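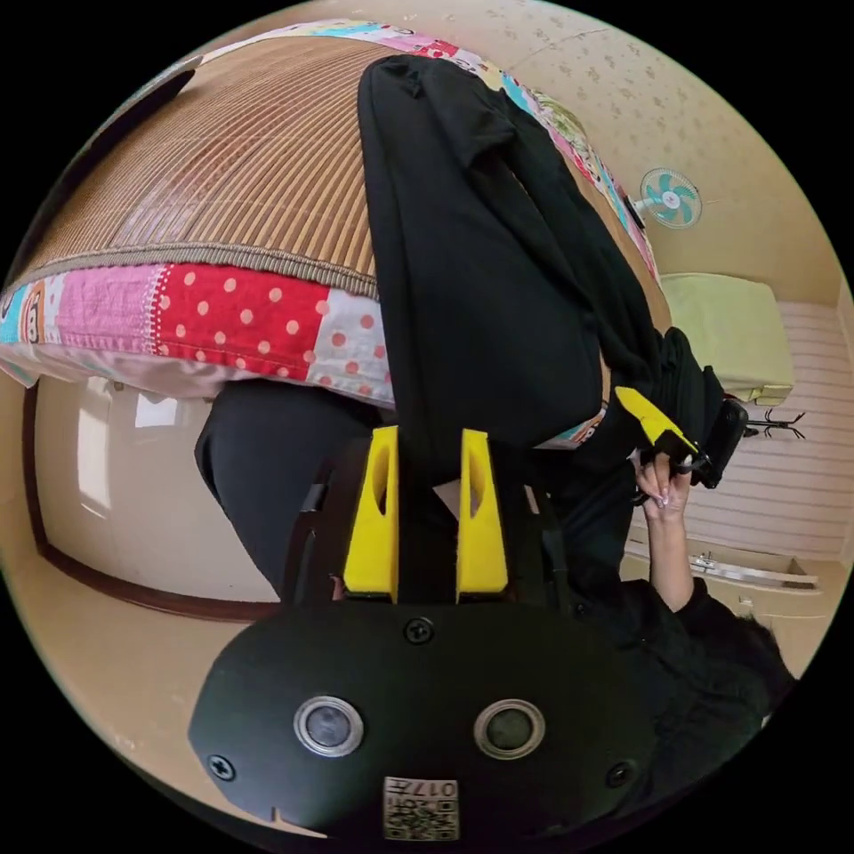
*The striped mat on top, the patchwork under it.*

Every July I take the woven mat out from behind the wardrobe and put it on the bed. I grew up with such mats, and I cannot sleep well in hot weather without one. My friends here find it strange. Struan Shearer, who stayed with us for two nights last summer, asked me very politely if I had forgotten the mattress.

The mat has tan and brown stripes and a gray fabric binding. When I bought my first one, in a small shop in Irurmont, I looked only at the weaving and did not think of the binding at all. This was a mistake. The edge was left rough, and it caught on my pajamas and on the sheet. Now I check the edge before anything else.

I used to remove everything else from the bed for the summer, but then the mat was sliding each time I turned over. Now I leave the patchwork quilt underneath. It is soft and a little thick, so the mat stays in place much better, and my hips do not complain in the morning. I also like that the colors come out at the sides. There is a red piece with white polka dots which is my favorite, and a pink one with small red dots. Some of the squares have cartoon prints, too childish for a grown person's bedroom maybe, but I have no plan to change them.

The quilt came from my aunt in Nundale. She made it from leftover cloth during 3 winters, and she told me on the phone that she never measured twice. I believe her – some corners do not meet.

For the care I do very little. I wipe the mat with a cloth that is almost dry, always along the weave, and then I let it stand by the open window for up to 2 hours. I never fold it. Last year I did fold it, to carry it in the car to Ollano, and one line in the middle stayed for weeks. If you must transport it, roll it loosely and tie it with a ribbon.

The quilt goes to the washing machine in September, when the mat goes back behind the wardrobe. Next time I want to write about pillows for summer, as I still have not found a good one.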